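The laundry had been on the bed since lunch, and I'd been walking past it since lunch. By 4 p.m. it was clear that it was going to outlast me, so I gave in and started with the easy stuff.
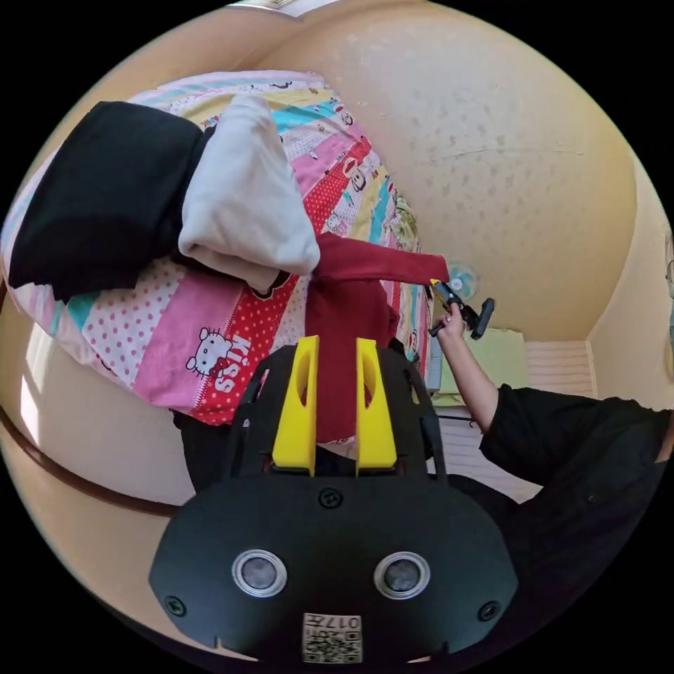 Jarrah Sutcliffe

A dark red top on a Hello Kitty quilt is a lot of color for one bed. The black and pale things folded without a fight. Sleeves are my problem — I've watched over 18 folding videos and still end up with something shaped like Ohio. It goes in the drawer anyway. Socks tomorrow.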